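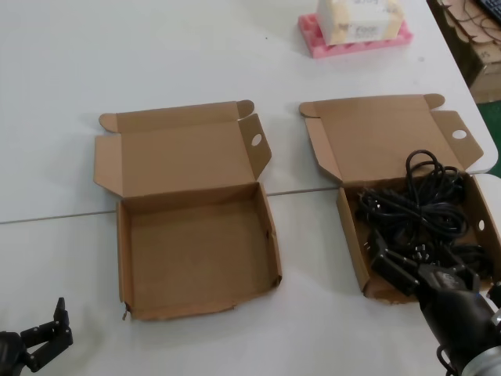 My grandmother kept bees in Lukáč, and when I left for Mistport she gave me one jar of honey and no advice. I mention it because now I am the one who sends parcels home, and I have learned the work of sending parcels slowly and with some costs. This post is about the post. I hope the joke works in English.

When I came to this country I thought that the price of a parcel depends on how heavy it is. It is partly so. My first parcel to Lukáč was a woollen blanket, very light, and the lady at the counter put it on the scale, then took a tape measure, and her face became sorry. The blanket was cheap and the postage was almost as much as the blanket. I paid, of course. There was a long queue behind me and I did not yet have the courage to say no in English.

After this I bought a kitchen scale and a tape measure of my own, and I keep them together in the drawer under the kettle. My husband makes soup with the scale and I make parcels with it. Everything is weighed at home. The last parcel, which went in December, was 900 grams with the tape and the label, and I was proud of this number for the whole evening.

What do I send? Tea, mostly. In Lukáč you can buy tea, but my mother says it is not the same, and she has 80 bags of the strong kind from me at any time, in the cupboard where other people keep their glasses. I send seeds for sweet peas when it is allowed, and I always look at the rules first, since they change. I send birthday cards inside the parcel, so that the card arrives with something. I sent once a marmalade. Do not send marmalade. The jar arrived whole but the lid was not so tight as I believed, and the tea tasted of oranges until spring. My mother said she liked it. She also asked me not to do it again.

The customs form is the part that I feared most. You must write what is inside, how many and what is the value, and the space for this is as long as my thumb. In the beginning I wrote too much. I wrote "a pair of slippers, blue, for indoors, size 38, a gift". Now I write "slippers, 1 pair" and it goes through in the same way. The value I always write truthfully. A neighbour advised me to put a lower number and I thought about it for a day, but I am not a calm person and I would be waiting for a letter from the customs office until I am old.

Then there is the tracking. I wish sometimes that it was not invented. Before, you gave your parcel to the post office and after two weeks your mother telephoned. Now I know that my parcel is in Brarkater, and that it is still in Brarkater, and on the fourth morning that it is in Brarkater. I have never been to Brarkater. I imagine a very big hall and inside it all the things that people in Mistport wanted their mothers to have. Once the page said "departed Brarkater" and an hour later "arrived Brarkater", and I looked at it at 6 o'clock in the morning, in my coat, before the bus, and I felt something like real anger.

The main street post office here closed last year and the counter is now at the back of the Orar, between the bread and the lottery tickets. I did not want to like it, but it is open until ten in the evening and the bread is good. The young man there did not know at first that my country has a new postcode system. He knows it now. I think he has heard it from me more times than he wished.

From the other side the parcels also come. My mother does not weigh anything. She puts in walnuts, poppy seed, a newspaper from the town, socks, and between them more walnuts so that nothing moves. She ties it with string although they ask her every time not to use string. The last one cost her 642 crowns, she told me the number on the telephone very clearly, and then she said that it is not important. In the newspaper there was an article about the school roof with her pencil line beside it. I do not know why she marked it — I never went to that school — but I read it to the end.

I wanted to write also about the letters, which are a different matter, because my mother's handwriting has changed and it takes me longer now. It will be for another time. If somebody knows whether poppy seed can be frozen, please write it in the comments. I have too much of it again.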